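Was im Karton liegt: Die Fundstücke aus Wuklow suchen ihre Besitzer

Im Bürgerhaus werden liegen gebliebene Uhren, Ringe und Armbänder wieder ausgegeben 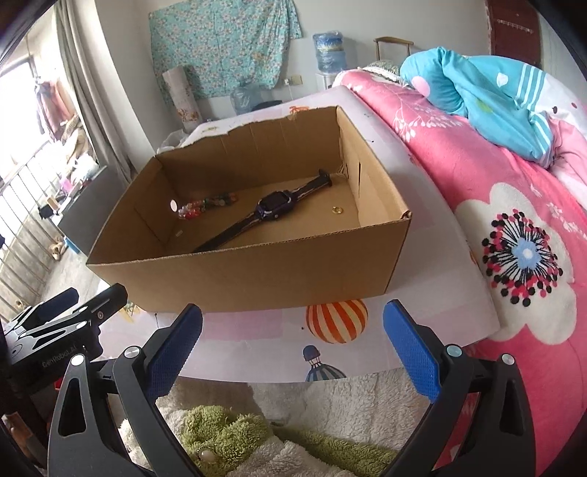

Uhr, Armband und Ring auf dem Tisch mit der Ballondecke.

Wuklow, Februar 2023

Wer in diesen Wochen das Bürgerhaus in Wuklow betritt und nicht gleich nach rechts zur Bücherei abbiegt, der kommt an einem kleinen Tisch vorbei, auf dem eine Decke mit bunten Heißluftballons liegt. Viele Besucher bleiben dort stehen, zuerst wohl wegen der Ballons, dann aber wegen der Pappkartons, die Heiðrún Bech dort nacheinander aufstellt und durchsieht. Es ist die Zeit, in der die Fundsachen des vergangenen Jahres sortiert werden, und wer einmal zugeschaut hat, mit welcher Geduld das geschieht, der geht nicht mehr so schnell weiter.

Eine Smartwatch mit dunklem Armband liegt da quer in einem der Kartons, daneben ein Armband aus glänzenden Perlen, rote und rosafarbene, durchsichtige und dunkelgrüne, und auf der anderen Seite, ganz für sich, ein kleiner goldfarbener Ring. Drei Dinge, die irgendwann im Haus gefunden wurden und die, wenn es nach Bech geht, bis zum Frühjahr alle wieder dort sein sollen, wo sie hingehören.

»Bei einem Regenschirm zuckt man mit den Schultern und kauft sich einen neuen«, sagt sie. »Aber bei einem Ring denkt doch jeder sofort, da sucht jetzt jemand zu Hause unter dem Sofa und wird nicht fündig. Mir geht das jedenfalls so, und deshalb fange ich immer mit dem Schmuck an.«

Seit fünf Jahren betreut sie die Fundstelle im Bürgerhaus, die früher aus nicht viel mehr bestand als einem Schrank hinter der Garderobe, in den alles hineinwanderte, was nach einem Kursabend, einem Konzert oder einer Familienfeier übrig blieb. Handschuhe, Brillen, Trinkflaschen, einmal sogar ein vollständiges Kaffeeservice, das nach einer goldenen Hochzeit auf der Fensterbank stand und erst Monate später von einer sehr erleichterten Tochter abgeholt wurde. Einen Überblick gab es damals kaum. Wer etwas vermisste, durfte den Schrank aufmachen und selber wühlen, was bei den Schals ganz gut funktionierte und bei den kleinen Sachen überhaupt nicht.

Inzwischen kommt jedes Stück in ein Verzeichnis, mit dem Raum, in dem es gefunden wurde, und einer knappen Notiz dazu. Für die Kleinteile nimmt Bech am liebsten einfache Pappkartons ohne Deckel, die sie sich aus dem Getränkemarkt Sikora gegenüber holt. Schön müssen sie nicht sein, sagt sie, und oft sind die Ränder vom Aufreißen schon arg mitgenommen, aber man kann von oben hineinschauen, ohne alles herausnehmen zu müssen, und beim Durchsehen rollt kein Ring vom Tisch. Abends wird der Schmuck ohnehin in das abschließbare Fach im Büro gelegt.

Die Tischdecke hat übrigens schon ihre eigenen Anhänger. Sie stammt vom Kinderfest, bei dem sie auf dem Basteltisch lag, und sollte danach eigentlich in den Keller. Dann aber blieb sie liegen, weil ein kleiner Junge aus der Musikschule bei jedem Besuch nach den Ballons fragte. Nun wird sie gewaschen, gebügelt und wieder aufgelegt, und Bech mag sich den Tisch ohne sie gar nicht mehr vorstellen.

Rund um die Ausgabe ist in den letzten Monaten allerhand in Bewegung gekommen. Daran hat Tsz-kin Poon einen guten Anteil, der im Bürgerhaus den Reparaturtreff Enow leitet und seit November auch bei den Fundsachen mithilft. Eigentlich war er nur gefragt worden, ob er einmal einen Blick auf ein paar liegen gebliebene elektronische Geräte werfen könne. Aus dem einen Blick ist eine feste Stunde geworden, und seither sitzt er regelmäßig mit am Tisch, trinkt Bechs starken Kaffee und schaut sich an, was sich über die Herkunft eines Stücks herausfinden lässt, ohne dass man in fremden Sachen herumschnüffelt.

Gerade das ist ihm wichtig. Bei Uhren und Telefonen, so erklärt er, werde grundsätzlich nichts entsperrt und nichts ausgelesen. Man vergleicht, was die Leute von außen beschreiben können: die Form des Gehäuses, die Farbe, den Verschluss, einen Kratzer an einer bestimmten Stelle. Wer eine Smartwatch verloren hat, kann außerdem das Telefon mitbringen, mit dem sie verbunden war, dann ist die Sache meistens in kurzer Zeit geklärt. »Die Menschen entschuldigen sich immer erst einmal dafür, dass sie etwas verloren haben«, erzählt Poon und lacht. »Dabei habe ich selbst in diesem Haus schon zweimal meine Mütze vergessen und mir beim zweiten Mal von Heiðrún eine ordentliche Beschreibung abverlangen lassen müssen.«

Beim Schmuck ist es ein wenig schwieriger. Einen schlichten Ring können viele Menschen recht ähnlich beschreiben, ohne dass einer von ihnen die Unwahrheit sagt. Deshalb fragt Bech nach, wann und in welchem Raum er abhandengekommen sein könnte, ob es ein Foto gibt, auf dem er am Finger zu sehen ist, und welche Größe er hat. Über Einzelheiten, die nur der Besitzer kennen kann, spricht sie öffentlich nicht, und auch für diesen Artikel wollte sie dazu nichts verraten. Bei Perlenarmbändern hilft oft schon die Reihenfolge der Farben, vor allem wenn sie selbst gefädelt sind, und erstaunlich viele Leute haben sie im Kopf.

Wie schön so eine Übergabe sein kann, davon weiß sie einiges zu erzählen. Im vergangenen Winter kam eine ältere Dame aus der Nachbarschaft wegen einer Brosche, die sie nach einem Chorabend vermisst und schon aufgegeben hatte. Sie war gar nicht ihretwegen gekommen, sie wollte nur ein Buch zurückbringen, sah den Tisch und fragte eher aus Höflichkeit. Die Brosche lag seit Wochen im Büro, eingewickelt in ein Taschentuch. Am nächsten Morgen stand ein Blech Apfelkuchen auf der Theke, und die halbe Bücherei hat davon mitgegessen.

Natürlich findet sich nicht zu jedem Gegenstand ein Mensch. Manches bleibt liegen, auch nach Aushängen und nach einer Notiz im Gemeindeblatt. Für solche Fälle arbeitet das Bürgerhaus mit dem Nachbarschaftsladen Zostaser zusammen, der nach Ablauf der Aufbewahrungszeit Kleidung, Taschen und Haushaltsdinge übernimmt und für kleines Geld weitergibt. Beim letzten Verkauf kamen auf diese Weise 600 Euro zusammen, von denen neue Garderobenhaken und ein stabiler Schirmständer angeschafft wurden. Schmuck und Uhren gehören ausdrücklich nicht dazu, die werden an das Fundamt weitergereicht, wenn sich bis zum Ende der Frist keiner gemeldet hat.

Damit es möglichst selten so weit kommt, hat Bech sich für dieses Jahr etwas Neues ausgedacht. In den Kursräumen hängen jetzt neben der Tür kleine Zettel mit der freundlichen Frage, ob man alles beisammenhabe. In den Waschräumen stehen Schälchen für Ringe, die man zum Händewaschen ablegt, und zwar direkt neben dem Handtuchspender, damit der Blick beim Abtrocknen noch einmal daran hängen bleibt. Die Idee mit den Schälchen kam aus der Töpfergruppe, die auch gleich 100 Stück davon brennen wollte, was selbst für ein Haus mit so vielen Türen ein bisschen viel gewesen wäre. Man hat sich dann auf eine kleinere Auflage geeinigt, und die übrigen Schälchen soll es beim Sommerfest zu kaufen geben.

Auch an der Ausgabe selbst wird noch gefeilt. Bisher musste man an der Theke klingeln und hoffen, dass gerade jemand Zeit hat. Nun gibt es jeden Nachmittag, an dem die Bücherei geöffnet ist, auch eine Ansprechperson für Fundsachen, und wer nicht gut zu Fuß ist, darf anrufen und sein verlorenes Stück am Telefon beschreiben. Passt die Beschreibung, wird es zurückgelegt, und Angehörige können es mit einer kurzen schriftlichen Vollmacht abholen. Eine Gebühr wird dafür nicht verlangt. Auf der Theke steht allerdings eine Spendendose für den Kaffee, und wer den Kaffee probiert hat, so meint jedenfalls Poon, der versteht, warum sie immer wieder gut gefüllt ist.

Bech selbst trägt seit Jahren denselben Ring und, wie sie zugibt, hat sie ihn auch schon einmal verlegt, im eigenen Haushalt, zwischen den Wäscheklammern. Zwei Tage lang habe sie gesucht und in dieser Zeit niemandem davon erzählt, am allerwenigsten den Kollegen. »Seitdem bin ich noch ein bisschen freundlicher zu den Leuten, die hier mit rotem Kopf vor mir stehen«, sagt sie, rückt den Karton auf der Decke zurecht und wendet sich der nächsten Besucherin zu, die einen einzelnen grauen Handschuh in die Höhe hält und wissen möchte, ob der andere vielleicht auch schon abgegeben worden ist.

Fundsachen können während der Öffnungszeiten der Bücherei im Bürgerhaus Wuklow, Raum 2, abgeholt werden. Bitte bringen Sie einen Ausweis mit und bei Schmuck, wenn vorhanden, ein Foto des vermissten Stücks. Bei Uhren, die mit einem Telefon verbunden sind, bitte auch das Telefon mitbringen. Gefundene Gegenstände nimmt die Theke im Eingangsbereich entgegen.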